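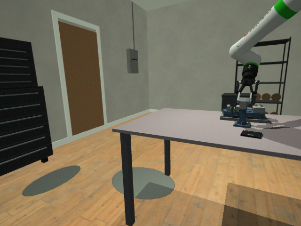 The gripper over the blue vise, in the simulated workshop cell.

By Bujar Lazarević, February

How to set up a vise pick in the Pellthorpe simulator

In this tutorial we teach the arm to take a small block out of a bench vise. I used the Pellthorpe simulator with the Wiltance starter kit, which contains the workshop room, the arm and the parallel gripper. You need both installed before you begin.

Step 1. Load the cell
Open the scene list and choose scene 302. Wait until the shadows are drawn. On my older laptop this takes up to 50 seconds, and if you click during this time the program can freeze.

Step 2. Set the part frame
Select the block between the jaws and press Set Frame. The origin must be at the center of the top face. By default the kit puts it at the bottom, and then the gripper will drive into the vise. I lost one evening with this.

Step 3. Teach the approach point
Move the arm until the gripper hangs straight above the vise with the fingers pointing down. Save the point as "above". Rotate the view and check from the side also, because from the front the dark gripper and the block cover each other and a small error is hard to notice.

Step 4. Teach the grip point
Switch to linear motion and go down slowly. Stop when the fingers are on both sides of the block. Leave 2 mm between the fingertips and the jaws. Save as "grip".

Step 5. Open the vise
The vise is a separate device in the program tree. Put its Open command after the gripper has closed. If you put it before, the block will fall.

Step 6. Run it
Run at low speed the first time. When a collision is reported, look first at the linkages of the gripper. They spread wider than the fingers, and I had to raise my approach point for this reason.

The kit is good for learning, but the manual is short and the vise commands are explained only in the last chapter. I would like to see this corrected in the next version.

Filed under: Simulation, Grippers, Beginner guides

Related
Berge offline editor: first impressions
Moving a Pellthorpe program to a real controller
Greltitz gripper kit, part 2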